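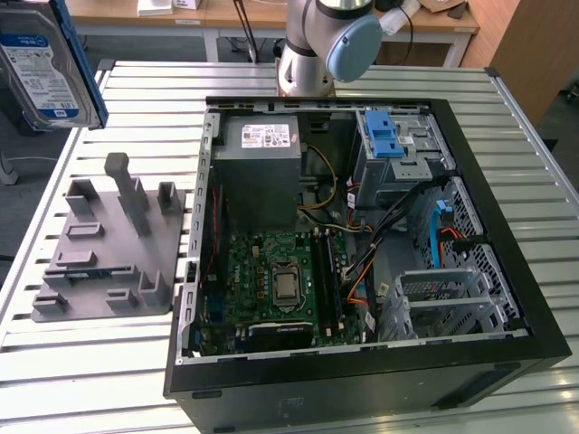 Part 2: Setting up your Rundard scissor lift

I've put in a few of these lifts now, and the part people rush is the power. Before you unroll a single hose, find the rating plate on the pump unit and read it. It's the same sort of thing as the white label on the gray power supply in that open computer tower, tiny print and certification marks and all, so get your reading glasses if you're like me! Write the voltage on the inside cover of this guide, then check it against your shop outlet.

1. Sweep the floor where the lift is going. Grit under the base plates will make it rock.

2. Set the 2 platforms down parallel, hose ends facing the pump. I like to chalk the outline first (you'll be shuffling them back and forth otherwise).

3. Stand the Wanarer pump where you can reach the buttons and still see the whole car. Leave around 20 inches behind it for the hoses.

4. Connect the hoses finger tight, then snug them up with a wrench. Please don't lean on them, those fittings are brass.

5. Fill the tank with Nollar hydraulic oil to the upper line, with both platforms all the way down.

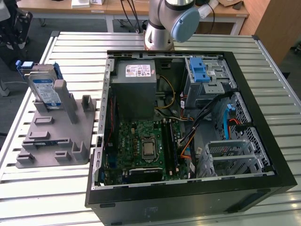
Fig. 2. Computer tower on its side with the side panel removed.

6. Plug in and raise the empty lift to full height, then lower it. Do this again until it moves smoothly. It'll groan a bit the first time, that's just air working its way out.

7. Top up the oil with the lift down, and wipe up any drips before you drive on.

CAUTION: Never get under a car until the safety locks have clicked on both sides. Listen for both. If you only hear one, go back up a touch and lower onto the locks again.

Note: If one platform climbs faster than the other, stop and go to the bleeding section. Spare seals are Matlala part 671, and I'd keep a set in the drawer.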